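Okay, I finally finished sorting the entire cleaning cloth situation and I have so many thoughts. Thread!

Background: I had a drawer of cloths. Then a drawer and a bag. Then the bag got a second bag. When I dumped it all on the bed last weekend I counted 94 of them. NINETY-FOUR. For one person and a small dog.

So I made piles. Cotton dish towels, old T-shirt rags, waffle weave, and microfiber. Microfiber won by a mile, 55 of the 94, and most of those had gone stiff and sad.

The stiff ones are my own fault. I was washing them with everything else and using fabric softener every time. Softener coats the fibers and then the cloth just pushes water around the counter in a big smear. I did this for years!!

What's bringing them back for me: warm wash, a little plain detergent, no softener, no dryer sheets, and nothing fluffy in the same load. I cannot stress the fluffy part enough. One bath towel in there and every cloth comes out wearing a sweater.

Then I hang them. Low heat in the dryer works too, but I like the rack by the back window, and they dry so fast that I can wash in the morning and use them after lunch.

Color system! I've tried this before and quit because I made it too complicated (six colors, a chart on the fridge, the works). The new one is yellow for tables and counters, blue for glass, gray for floors and anything gross. I can remember three things.

Yellow is my favorite and I will defend it. You can see exactly where the dirt is, so you know when to flip to a clean side. And a bright yellow cloth never gets lost on a wood table, even if it can swallow whatever small thing you left sitting there.

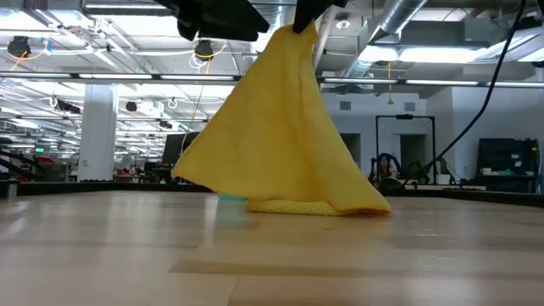
Ludivine Chauvin replied that she folds hers in half and in half again before she touches the table, so she gets eight clean sides out of one cloth, and that wiping with a balled-up one is why people end up with streaks.

Ludivine, I tried it this morning and I'm a convert. Eight sides! I did the whole dining table, two windowsills and the top of the fridge before I ran out. I have been a scruncher my entire life.

The fold also helps with pressure. With a flat pad under your palm you can feel the spot where the jam is. With a scrunched ball you're pressing on one knuckle of fabric and the rest is flopping along behind.

For wood tables I go barely damp. Wet the cloth, wring it hard, wring it again, then wipe along the grain. Second cloth, dry, same direction. If the finish is shiny, get down low and look across it toward a lamp and every missed patch shows up right away. Very satisfying - also a little upsetting the first time.

A few people asked about weight. The thick plush ones are numbered by grams per square meter, and I have a couple of 380s that are lovely for drying glasses and way too much cloth for wiping crumbs. They just sort of sit on top of the crumbs. Thinner ones with a tighter weave grab better, and they fold flat too.

Storage update: I'm filing them standing up in a shoebox, folded edge on top, like little records. It takes up half the drawer. The other half is now tape and batteries, which finally have a home.

The tired ones didn't get tossed, by the way. Eleven went in the car, a stack went to the garage for bike chains, and the dog has a dedicated paw towel by the door. She hates it. We're working on it.

Still to do: the cotton dish towels. Some of those were my grandma's and have the softest corners in the world, so I'm going to take my time with that pile.

If you've got a good way to get old olive oil smell out of cotton, please tell me. I've done baking soda and I've done a long soak, and there's one striped towel that still smells like salad.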